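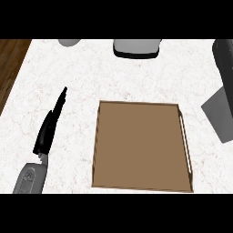
Spent the past few evenings working out why the hot water in our unit takes so long to reach the kitchen tap. Notes follow, mostly for anyone else in a low-rise with a central boiler.

1/ The tap is at the far end of the run. Cold start to usable hot was 191 seconds at 6 a.m., with the tap fully open. Bathroom basin, same riser, 9 seconds. So the riser is hot and the delay is all in the branch.

2/ Our branch is three-quarter-inch copper, which is oversized for one sink. Every metre of three-quarter holds nearly twice the water of a metre of half-inch. All of it has to be pushed out before anything warm arrives.

3/ Pipe volume alone doesn't get you to 191 seconds, though. The aerator on the kitchen tap was half blocked with scale. Took it off, soaked it in vinegar overnight, put it back. Flow improved a lot. The wait dropped by a third.

4/ Remaining problem is heat loss. The branch crosses the ceiling of the parking level, which is unheated. In December the first litre comes out colder than the cold tap.

5/ Building records say the branch was insulated by Drevier when the boiler was replaced. I went down with a torch. The riser is insulated. The branch is insulated for 10 metres and then bare to the wall. No tape residue on the bare part, so I doubt it was ever covered.

6/ Sent photos of the bare section to the property manager on April 16, 2025. Reply was that the contract covered "accessible pipework". The bare section is at head height beside a parking stall.

7/ Options as I see them. Finish the insulation: cheap, and it slows the cooling between draws, but does nothing for the first draw of the morning. Foam sleeve for the rest of the branch was quoted at $300 including labour.

8/ Recirculation pump on the branch: fixes the wait, costs power, and loses heat all day if the pipe is still bare. A timer helps. Insulate first either way.

9/ Re-pipe in half-inch: the proper fix. Also means opening the wall behind the sink, and the strata would have to approve it. The owners at Bindwood, two streets over, did theirs during a kitchen reno, when the wall was open already.

10/ Small under-sink electric tank: works, but takes up half the cupboard and needs an outlet that we don't have.

11/ Someone asked about turning up the boiler. No. The water leaving it is hot enough — it's just sitting in the wrong pipe by the time you want it.

12/ Going with the foam sleeve. Will time the tap again at 6 a.m. once it's on, same method, and post the number under this one.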